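Flivico Work Table, Brown Top

Flivico tables and benches / Shared rooms and workshops

The Flivico is a fixed-height work table with a large, flat top. We sell it to schools, shared workshops, craft rooms and offices that need a table people can stand at, lean on and move things across. It ships flat in two cartons and goes together with the hex key supplied in the small parts bag.

The table comes in one height and two lengths, standard and long. Both lengths use the same legs and the same hardware. If you already own a standard table and want the long one, you can order the long top and side rails on their own and keep your legs.

Top

The top is brown with a light mottle and a low-glare finish. It has no grooves, cable holes or raised lip. Light scuffs come off with a damp cloth and a little dish soap. Don't use scouring pads or bleach on it. Hot pans need a trivet, and craft knives need a cutting mat.
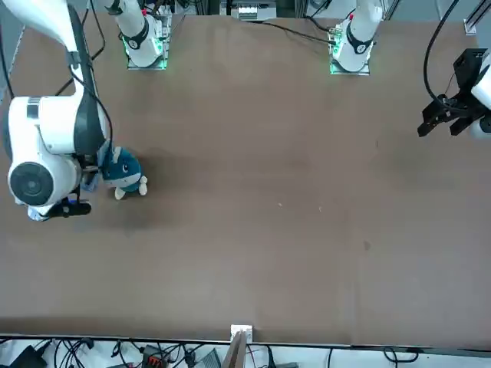 Flivico table, brown top, dark rim.

The rim is replaceable. It takes most of the knocks when chairs and carts are pushed in, and after a few years in a busy room you may want to change it. The replacement kit includes the rim, a roll of adhesive strip and a corner tool. Allow an afternoon for the job, including the time the adhesive needs before the table goes back into use.

Frame and load

The frame is welded steel with a powder coat finish. The load rating is 300 pounds, spread evenly over the top. For anything heavy that stands on a small foot, put a board under it. Don't sit or stand on the table.

Each leg has a leveling foot that turns by hand. If the floor is uneven, set the table where you want it first, then turn the feet down one at a time until it stops rocking. Locking casters are sold separately under the name Prornix. They replace the leveling feet and raise the table slightly, so order a full set and don't mix the two.

What's in the cartons

Carton A: top, rim already fitted
Carton B: legs, side rails, leveling feet, parts bag, hex key, printed instructions

Check both cartons before you start. The parts bag is taped to the inside of carton B and is easy to throw away with the packing.

Assembly

Two people should do this. Lay the top face down on a blanket or on the flattened carton. Fit the side rails first and leave the bolts finger-tight. Add the legs, square everything up, then tighten all the bolts with the hex key. Turn the table over together, holding it by the rails and never by the rim. Most pairs finish in roughly 5 hours less than a built-in bench would take, and no drilling is needed.

Tighten the bolts again after the first month. After that, once a year is enough.
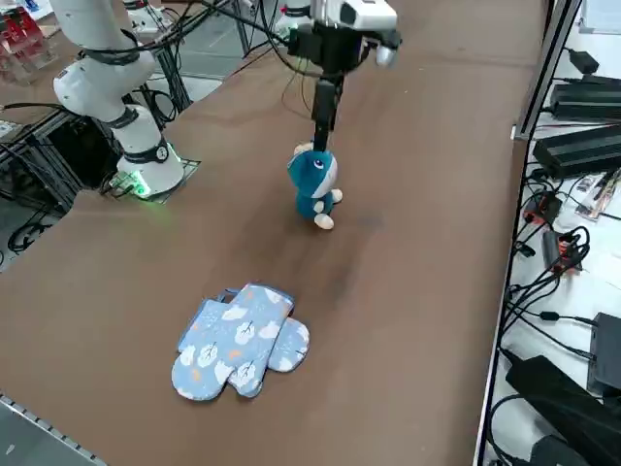 FLIVICO | Tables and Benches Department

Accessories

Sang shelf. A steel shelf that hangs from the side rails, for bins or folded cloths. It fits the standard length only. Up to 3 shelves can go on one table if you leave out the drawer.

Elitz drawer. A shallow lockable drawer with two keys. It mounts under either end. The screws go into threaded inserts that are already in the underside of the top, and the spare inserts can be left empty.

Rim kit. As described above. Please say whether your table is standard or long when you order.

Delivery

Tables leave our warehouse within 5 working days of the order. The carrier will call to set a time and brings the cartons to the first dry space inside the door. Stairs and room delivery can be added at checkout. Schools ordering for summer should get the order in by May, as that is when the long tops run low.

If a carton arrives crushed or wet, write it on the delivery slip before you sign, keep the packing and send us photos. We replace damaged parts and don't ask for the whole table back.

Returns and warranty

Unassembled tables can be returned within the period printed on your invoice. Assembled tables can't, unless there is a fault. The frame is covered for longer than the top, and both terms are on the warranty card. Normal wear to the rim isn't covered.

Contacts

Orders and quotes: Khải Ngô
Spare parts and warranty: Nghĩa Nông

Have your order number ready for spare parts. It is on the invoice and on a label under the top, next to the left rear leg.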